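Mar 11, 2021

Today I was again teaching with the hand-held gripper, the whole afternoon. My hand is tired and the thumb hurts a little, but I am satisfied. Raimonds wants 300 demonstrations from each of us before the end of the month and I have now 202. When I started I believed that it would be easy work, because I only must take a thing and put it somewhere else. But the robot will learn from everything I do, also from my bad habits. If I stop in the middle to think, it learns to stop.

In the morning Nkrumah looked through my recordings from yesterday and he deleted eleven of them. He was polite about it. He said that I close the fingers too early, before I am really over the object, and then I correct with the wrist. I did not notice this myself. So after lunch I practiced without recording, only opening and closing, going down slowly, stopping, going up. I think I was slower than everybody in the room, but the last twenty were clean and he kept all of them.

We also tried the remote control for the Preta arm. I don't like it so much. There is a small delay, and I always push too far and then I must come back. With the gripper in my own hand I feel the table when I touch it, and with the remote I feel nothing. Raimonds says that one gets used to it in two weeks. He learned it in July at Curklow and now he can even fold a towel.

Tomorrow I begin with the table again, and I start each recording with the fingers open and low over the wood, as Nkrumah showed me. I must also remember to bring the hand cream and to call my sister before eight. 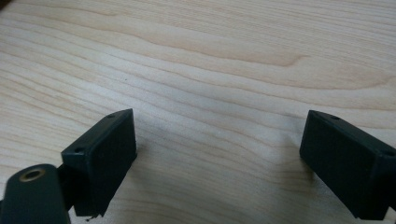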